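sim cell thread, bc I said I'd write down how this one is set up before I forget again. Wonulmont, the one arm one table cell. Saturday, coffee, go

1/ started from the old Lirkis scene file. Kept the table and the room, threw out the lighting. Arm base had an offset in it from some previous job so every pick came out 6 mm long. Took me way too long to find. Zero your base frame FIRST
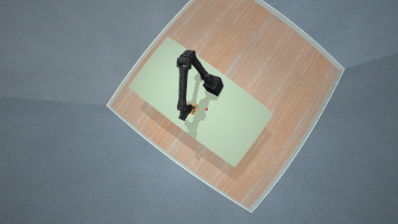
Overhead cam, arm down by the yellow-orange piece.

2/ overhead cam is the one I trust for checking the base. If the table edges come out skewed against the base axes, go fix the mount, don't fudge it in the pick script. I fudged it for a month. Bad month

3/ gripper. Closing force was left at the default and the small parts kept shooting out sideways. Dropped it to 18, bumped finger friction a bit, contact solver stopped freaking out. Also check your timestep!! mine was set to somethign silly

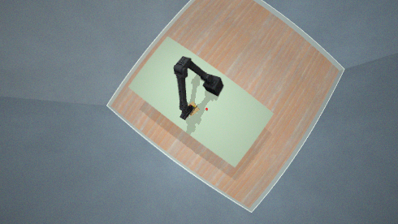

then re-run the pick from the same start pose every time, same seed, till the joint log is boring. After that you can turn randomization back on. Not before. I know its tempting

4/ shadows stay ON. yes it's slower. Turned them off for Mahuika and the vision side fell over the second it saw a real lamp
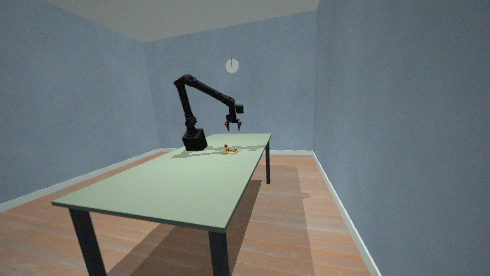
Room view. Gripper open, clock on the back wall.

5/ room cam does nothing for the policy, it's for me. Quickest way to spot an elbow flipped the wrong way. Put it somewhere you get the whole arm plus the table legs and leave it alone

6/ wrist cam is the fussy one. If it's parented to the wrong link the fingers drift around in view when the wrist rolls. They should sit dead still. Fix the parent, then redo hand-eye, in that order 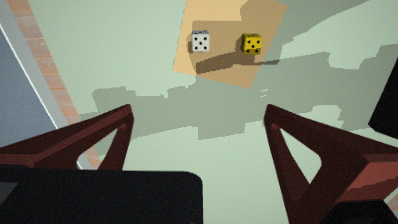
Wrist cam: two dice on the mat, fives up on both.

7/ upkeep, such as it is: reset check every 1000 episodes, diff the joint limits against the Prunusham config, clear the old logs. Last batch was 285 episodes before I noticed the logger was writing to the wrong folder. so. check teh folder

8/ next up is wrist cam exposure, still blowing out on the light parts of the table. will add to this when its sorted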